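Flavia Kitchen Pack – Frequently Asked Questions

I get a lot of the same emails about Flavia, so I've put my answers in one place. I'm Kerstin, I build most of the kitchens, and if I sound a bit too excited about drawers in a few spots, well, I've been at this a while. Updated in April for version 2.

What is Flavia?

It's a pack of simulated kitchens for people who are teaching a robot arm to do chores. You load a kitchen, drop in your arm, pick a task and let it run. No counters to wipe down afterward! We sell it as a download, and you run it on your own machine.

Do I need a real robot?

Nope. Plenty of our customers don't own one yet and are trying things out before they spend real money. If you do have an arm, you can bring in its model file and set the joint limits to match. Vidar Haugen wrote the import guide and it's very good – please read it before you write to me, because my answer will be a pasted chunk of it.

How many kitchens do I get?

The full pack has 11. The starter pack has two, and you can upgrade later and just pay the difference. Between all the kitchens there are 2573 objects you can place, and yes, a lot of those are mugs. People kept asking for mugs.

Can I mix my own counters and clutter?

Yes, and this is my favorite part. Counters, floors, cabinets and loose items all get swapped separately, so you can put a roll of paper towels and a couple of forks on dark veined stone, run your task, then change the stone to something pale and see if your arm still knows what it's doing. (Mine didn't, the first time. It had gotten very attached to dark counters.) You can save a layout and send it to a coworker as one small file.
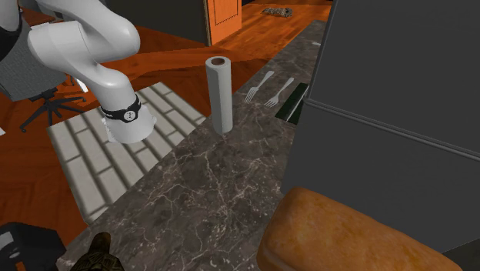 Tondescombe Simulation Group – Kitchens Team

Why is there so much stuff in the kitchens that has nothing to do with my task?

Real homes are like that! If the only thing on the counter is the thing you want picked up, your arm learns a pretty easy game. You can turn the extras down with the clutter slider, all the way to zero if you like. I'd leave it somewhere in the middle to start with and push it up once your runs look decent.

Will what my arm learns here work in a real kitchen?

Some of it. I wish I could give you a better answer. Reaching and moving around obstacles tend to carry over pretty well in our own tests. Anything soft is harder, and thin things lying flat on a counter are a pain in both worlds. Kianoush Ahmadpour keeps a page of tasks we've tried both ways, with the bad results left in, and you can get to it from the download area.

What kind of computer do I need?

A desktop with a recent gaming graphics card is plenty. On a laptop, turn off the floor reflections first. They're pretty, but they eat a lot of power and most tasks don't care.

How much is it?

The full pack is 805 dollars per lab, and everyone in the lab can use it. Schools should write to Folke Berge before buying, as he handles the school rate and it's a good bit lower.

Can I get my money back?

Within the first month, yes. Tell us what went wrong if you feel like it. You don't have to.

My objects sink into the counter. Help?

Nine times out of ten you've loaded a version 1 layout in version 2. Open it in the layout editor, hit Refit, save it again. If things still sink, send me the layout file and the name of the kitchen and I'll take a look.

Is there a bathroom pack coming?

We're working on a laundry room first. Bathrooms have mirrors, and mirrors and I are not on good terms right now.

Where do I send other questions?

Use the contact form and pick "Flavia" from the list. Mornings are best if you want a reply the same day.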